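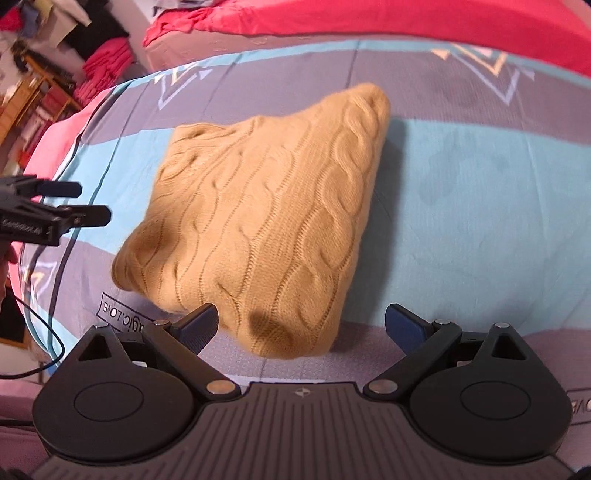 Amden Cable-Knit Sweater, Tan

Home / Knitwear / Sweaters / Amden

Item no. 2291
In stock, ships from our Cumeston warehouse

The Amden is a mid-weight pullover with raised cable braids and twisted rib columns running top to bottom. It is made for us by Stojanovska, a family knitting mill that has supplied our sweaters for 14 years. The cut is straight and a little roomy, so a shirt fits under it. If you are between sizes, take the smaller one.

Details
Color: tan
Sizes: S, M, L, XL
Weight: 585 g in size M
Yarn: wool and cotton blend
Neck: crew
Cuffs and hem: ribbed

Care
Hand wash cool with a mild detergent. Press the water out in a towel and dry flat - do not wring. Cables stretch on a hanger, so keep the sweater folded on a shelf or in a drawer. To fold, lay it face down, bring the sleeves across the back, then fold up from the hem. Thick cables will bunch a little where the layers meet. That comes out with wear.

Small pills can be taken off with a sweater comb. Do not use a razor.

Also available
The Batoris cardigan uses the same yarn with a plainer stitch and five buttons.

Returns
Unworn sweaters can be returned within 30 days with the tags on. For questions about fit, write to Milovan Yordanov through the contact form. He answers on weekdays, usually before noon.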